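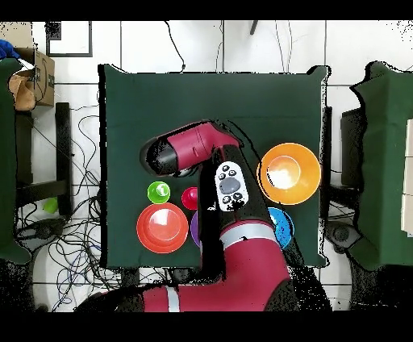

**Araba Odoi**
Program Coordinator, Hanton Play Kitchen

Progress to June: the toy dishes have arrived, and they are every colour except the beige we budgeted for. Rhonda Charbonneau chose the dark green tablecloth, which flatters the orange bowl and forgives most things.

## Table setting

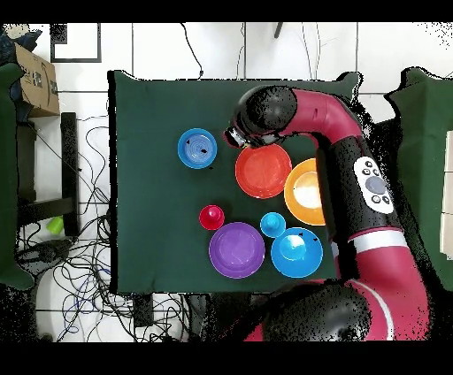

*Reported by Araba Odoi, with Cuiping Tang*

Plates and bowls stay on the table and the little cups go wherever there's a gap. We ran 3 setting sessions out of 4; the last lost its room to a choir.
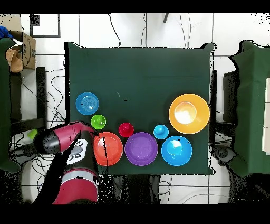 Still owing are the storage tubs and 36 place cards, of which 33 are spelled correctly.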